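Ginel back in court over the Emus money, and we are no nearer an answer

Anyone hoping that the summer would bring some peace between Ginel and its former sponsor should look at the October court list. Veloso Ltd v Ginel Rugby Club is down for a procedural hearing at 10 in the morning, third from the bottom, between a boundary dispute and something to do with a boiler.

For those who gave up following this, and I would not blame you, Veloso was the name on the front of the Emus' shirts for two seasons. The deal was meant to run for three. Veloso says the club broke it by putting Drastik, an energy drink, on the training gear and on the boards behind the posts. The club says those spots were never part of the package. Veloso wants its last payment back. The club says the payment was earned, spent and, as far as I can tell from the accounts, spent again.

Duarte Rebelo, the club's chief executive, put out a statement last night. It runs to six sentences and says the club is "relaxed" about the case and expects it to be dealt with "in the ordinary course." I have read a fair number of statements from clubs that were relaxed. Some of them are still playing.

What does the hearing decide? Very little, in all likelihood. A procedural hearing is where the judge asks both sides whether they are ready, both sides say they nearly are, and a date is set for the next one. Papers may be ordered. If Veloso's lawyers get their way on that front, the club will have to hand over its emails with Drastik, and that is the part I would pay to watch.

Teresa Ziółkowski, who acts for Veloso, would say only that her client's position is set out in the claim. I asked whether the claim had been changed since it was first lodged, as two people had told me it had. She said that was a matter for the court. So I can't tell you whether the sum has gone up, and anyone online who gives you a figure is guessing.

The club's side is being handled by Khoa Cao, who did not return my call. His written defense is said to be 14 pages long. It apparently leans on one clause, which lets the club sell "secondary placements" to anyone it likes provided they do not compete with the main sponsor. Veloso sells garden furniture. Drastik sells cans of something blue. On the face of it they are not fighting over the same customers, and I can see a judge nodding along.

But then there is the side letter. Veloso says a letter signed before the first season gave it a say over every logo inside the ground. The club has never denied that a letter exists. It has never said that one does, either. When I put this to Mr. Rebelo in the spring he told me that he "did not recognize that description," and I have been turning the phrase over ever since without getting anything out of it.

Supporters have a more basic worry, and it is one the statement does not touch. If the club loses, who pays? Sorcha Forsyth of the supporters' trust has asked that question in writing and says the reply thanked her for her passion. She would have preferred a number. The trust holds around 3 percent of the shares, enough to get a seat at the annual meeting and not enough to get an answer at it.

There is talk of a settlement, of course. There always is in the week before a hearing, and it usually comes from whichever side would like one more. Yen-ting Yip, who chaired the club until last year and was in the room when the deal was signed, told me he thought the whole thing could be sorted out over lunch. Perhaps it could. They have had plenty of lunches to do it in.

As for the talk of a points deduction, I would treat it with care. The league has rules on clubs that go bust and rules on clubs that don't pay their players. I can't find one on clubs that fall out with a furniture company, and the people spreading the story haven't shown me one.
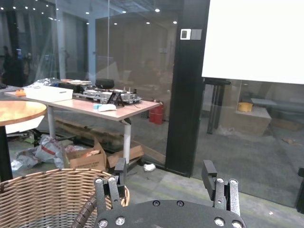

I will be at the hearing if the list holds, though cases do drop off it at short notice and I have made that trip for nothing before. If there is an order on the emails I will post it here the same afternoon. If the hearing is put off again, I will post that too – it will be a shorter piece.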